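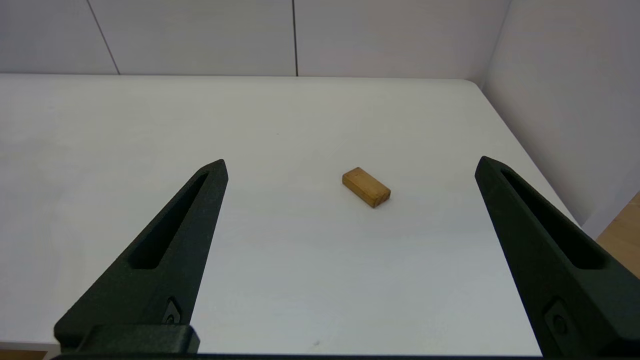

*A small wooden block on the white table at the Sosach workshop.*

She has made wooden blocks for a living long enough that she answers most questions by handing you one, and so I spent a good part of our talk turning bits of wood over in my fingers while the coffee went cold (it was good coffee, too, and I'm sorry I let it go).

"People pick it up before they look at it," she told me, sliding a little stack my way. "I love that! If the edges are right, your thumb finds them and you just keep going round and round."

The business is called Redix, and it began with a set of 40 blocks that she cut for a neighbor's child one September. A second family asked, then a school, and then came an order for 717 pieces that she says she accepted on the phone without having the faintest idea where she would put them all. They ended up under the bed, mostly, and along the stairs.

Her favorites are the warm ones, the tan shades that lean a little toward orange, with the grain showing plainly on top. She won't paint them. "I tried a painted line, we called it Nistent, and it sold fine," she said. "But I missed the grain. You'd open a box and every block was the same block."

I asked about the white table, which seemed awfully plain for somebody so fond of wood, and she laughed and said she had fought against it for years. Her old bench was brown, and a brown block on a brown bench is very hard to judge. On white she can see the color of each one and the way the end grain goes darker than the top. "It shows every smudge, of course. I wipe it down, I turn around, and there's a speck on it again."

Last year the workshop finished 3861 blocks, and she would be happy with 3000 this time if it meant more evenings in the garden. There is a longer, thinner shape she wants to try first, though, and she had already sketched it for me on the back of an envelope before I got my coat on.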